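Brerthorpe Equipment Reuse Group
Minutes of the January meeting

Present: Issa Nassar (chair), Wenceslao Acuña (minutes)

1. Stock report
The register stands at 1,721 items, of which 1,135 have been graded. The Dell towers are to be opened on the slatted table and graded there.
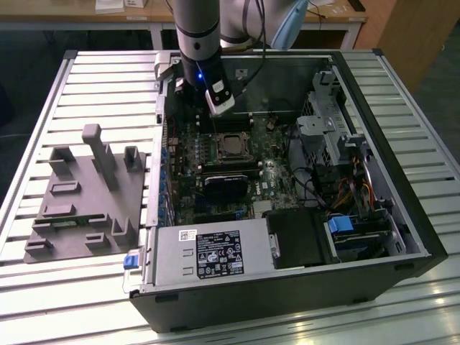
2. Memory
Mr. Acuña asked that empty DIMM slots be entered on the grading sheet by slot number. Agreed.
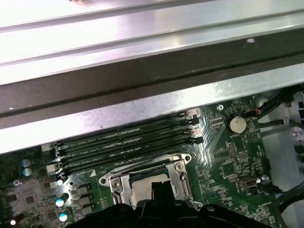 Page last changed: January, 4:10 p.m.

3. Processors and cooling
The chair stated that boards with an open socket are to be kept apart from those with a cooler fitted. The Dultum store will provide shelving for both groups.

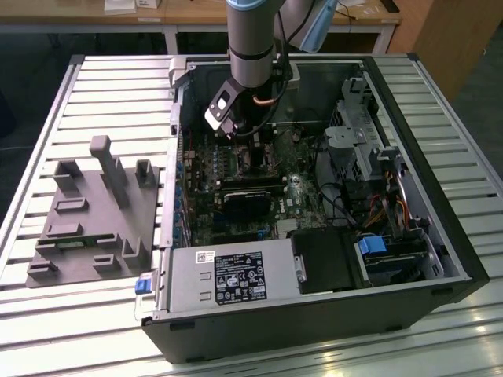
Labels on power supplies are to stay in place, and the Räsänen order will be filled from graded stock only. It calls for 256 units.

4. Drives
Drive cages are to remain in the case until the Drenis list has been checked. Action: Mr. Acuña.

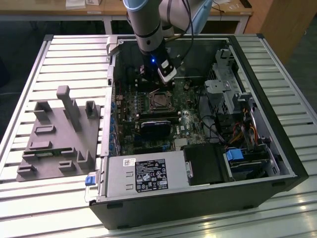 Item 4: Dell tower with side panel removed, drive cage in place.

The meeting closed at 4 p.m.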